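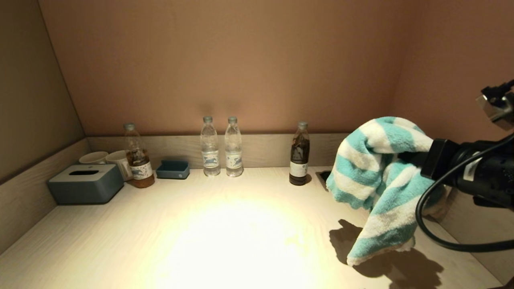 Most people I know own too much furniture for the amount of paper they deal with, and I include myself. When my wife and I moved to Plustelby we gave one whole bedroom to a home office. It had a big desk, a filing cabinet, a second chair for visitors who never came, and a door we kept shut because of the mess. My argument is that a desk does better in an alcove, out in the part of the house where people live. A light wood-grain desk fitted into a recess, with a side panel at each end and a low ledge along the back, does nearly everything that room did. The ledge keeps pencils from going down behind the desk. The panels tell you where the work stops.

I know the case against it. Elis Humphreys, who taught high school shop for years and has built more desks than I have sat at, thinks a person needs a door to get anything done. He says noise is the enemy of work. I think that is true for some kinds of work and for some people. A person who is on the phone all day needs a door. Someone writing a novel might. But most of what happens at a home desk is paying bills, filling in school forms, looking for the warranty on the dishwasher, and answering mail that should have been answered last week. None of that needs silence. It needs a flat surface you walk past often enough to feel a little guilty about.

Our office room had the opposite effect. The bills went in there and stayed. In one bad stretch we paid a late fee of $14 on the same account three times, and the money was in the bank the whole time. We moved the desk to the upstairs landing in May and have not paid a late fee since. I don't claim this proves anything about other households. It does tell me where our mail should go.

There is also the matter of cost. A spare room has to be heated, cleaned, and painted, and if you are renting you pay for it every month. Eleri Samuel and her husband were looking at houses last year and turned down one they liked very much because it had no office. The one they bought instead was $386 a month more. She told me this without complaint, and it is their money, but I have been in that office and it has an exercise bike and a lot of boxes in it. There was a space beside the stairs in the first house that would have held a desk with room to spare.

Builders are partly to blame. Every floor plan I see has a room marked "study" near the front door, and it is usually too small for a bed and too big for one chair. Meanwhile the landings and hallways get narrower. I would rather have a recess eight inches deeper in the hall and lose the study altogether. Older houses had these odd corners all over the place, and people used them for telephones, sewing machines, and children's homework.

An alcove desk does ask something of you. It has to be kept reasonably clear, and it has to be wiped, as everyone who comes up the stairs will see it. I don't count that as a drawback. Ten minutes in the evening takes care of it. The room with the door could go unwiped for six weeks and did.

The one thing I would warn against is making the desk too nice. Meinir Morris had hers fitted with drawers on both sides, built-in lights, and a glass top, and now she does the bills at the kitchen table so as not to scratch it. Buy a plain one that fits the gap and put a decent lamp on it. Ours cost less than the filing cabinet did, and the cabinet is now in the garage with the paint cans.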